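Subject: Re: [cokstead-tenants] Repainting of flats, Lozano House

Dear members,

Baltazar Tapia wrote in May:
> Will tenants be charged if they choose their own wall colour?

The association confirms that no charge will be made for colours on the Lavier card. Beige remains the standard choice.

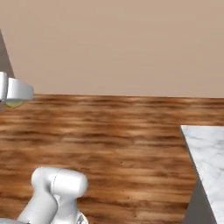

*Plain beige wall, wooden floor*

Requests should reach the office within 28 days. Grey may be used for doors — one coat of primer is included.

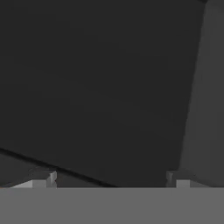 Kitchens and bathrooms will be painted last, and tenants will receive 7 days' notice in writing. Cupboards should be emptied beforehand.

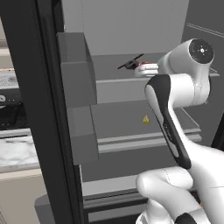
Soledad Pacheco has asked that the notice be posted in the entrance hall as well, and the office has agreed.

Yours faithfully,
Albertina Peixoto
Cokstead Tenants' Association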